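## Left jaw thinks it's open when it's shut

**clillside_bench** · Oct 4, 2019

Evening all. We've got a pair of the Domon hand-held grippers and we're using them to teach a robot arm to handle power strips and their cords, so that one day it can do it all by itself and I can go back to a job with daylight in it.

Demonstrations record fine. On replay the arm goes to the right place, announces (via its log) that the jaws are 10 mm open, and then squeezes as if the strip owed it money. Yesterday it dragged the whole thing by the cord, pulled the strain relief half out of a spare strip and stopped only when Rocío Lozano hit the stop button. She was very calm. I was making tea.

Only recordings from the left-hand gripper do it. Recalibrated twice. The job, between attempts to ruin it:
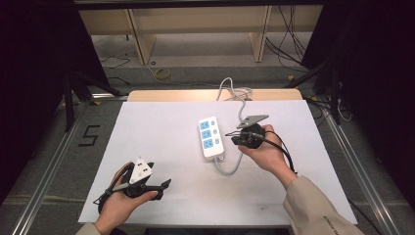
### nieto_fan

Cable. The thin black one off the left gripper. If it tugs when you reach across, the encoder connector walks out and the width reading freezes. Tape it down at the wrist and stop buying tea.

### clillside_bench

Taped it. Recorded another 45 minutes. Same thing, with added tape.

### brirnley_mk2

Never mind the encoder, is that strip live while you're doing this? You've got an arm that can tear a mains cord and doesn't know how wide its own jaws are. I'd sort that order of priorities first.

### clillside_bench

Unplugged at the wall, on Rodica Pascu's orders. It goes on the checklist, and the checklist is laminated, so there's no arguing with it.

### nieto_fan

Bit dramatic, brirnley. We've done more than 100 runs with strips and the worst we've had is a chipped corner.

### brirnley_mk2

And clillside's worst was a chipped corner until yesterday. Cap the arm's grip force in the controller, where a daft width reading can't talk it round.

### clillside_bench

Force cap is in. Still want the reading fixed, though. The pads have had a hard life and there's scuffing along the edges, if that means anything to anyone. Jaws open: 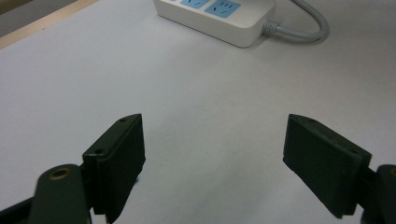

### nieto_fan

Scuffs wouldn't bother me. Check the screws on the finger pads all the same. If a pad shifts when it takes a load, your zero goes with it, and you can recalibrate until November.

### brirnley_mk2

For once I agree with nieto_fan. Calibrate with the jaws shut on a block, then wiggle the pad and read it again.

### clillside_bench

Wiggled. The left gripper reads differently every time I lean on a pad. Screws tightened, zero redone, reading now stays put. That leaves 57 recordings I don't trust and will have to do again. Haven't let the arm near a cord yet. Rocío wants to be holding the button when I do.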